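Small houses, big porches: talking to the architect behind Henach Row

The plots on Henach Row are narrow, and for years people said nothing decent could be built on them. Walk down there now and you'll find eight new family homes, each with a deep front porch and a bright blue, green or mustard door. I love them, and I went along to meet the architect from Mansour who drew them up.

"The street already knew what it wanted to be," she told me over tea at the site office. "You look at the older terraces and they're tall and thin with generous windows. We borrowed all of that. Then we thought hard about where you'd put a pushchair."

The pushchair cupboard is a lovely thing, tucked beside the stairs with its own little light. So is the landing, which is wide enough for a desk. She had wanted the landings wider still, but the party walls wouldn't allow it, and she's clearly still a bit cross about that!

Mansour came to the job through Caltulel, the housing trust that bought the land after the old laundry closed. The trust held open evenings in the school hall and asked neighbours what they'd like to see.

"We had 232 written replies," she said. "I read every one on the train. Lots of them were about parking, obviously, but so many people wrote about porches. They missed sitting out and saying hello."
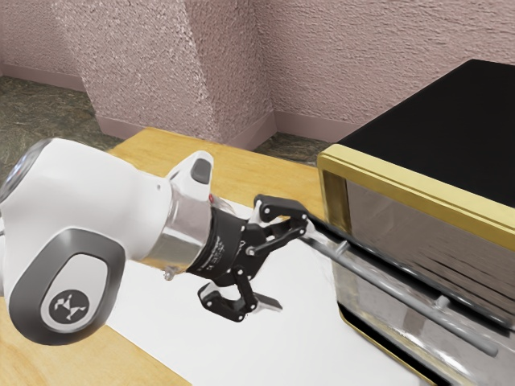 The kitchens are at the back, facing the gardens, and that came out of those same evenings. Residents wanted to be able to cook and keep an eye on the children. Every kitchen has a long run of worktop under the window and a door straight out to the grass (well, mud at the moment, but the turf is on order).

I asked her about heating bills. The walls are thick, the windows were made by Zosard, a joinery firm two streets away, and the roofs are angled for solar panels. "It's ordinary good building," she said. "You fill the gaps and you check the work, and then you go back and check it again."

The homes were offered first to people already living or working in the neighbourhood, and 49 households applied. Caltulel has since bought the yard behind the row, all 2398 square metres of it, and Mansour is sketching ideas for a second group of houses around a shared green. She showed me a drawing with a walnut tree in the middle.

"The tree's there already," she said, delighted. "We're designing round it. I've told everyone that if the tree goes, I go."

Work on the yard should start in August, and there will be another open evening before then. She'd like more people to come and argue with her about bin stores.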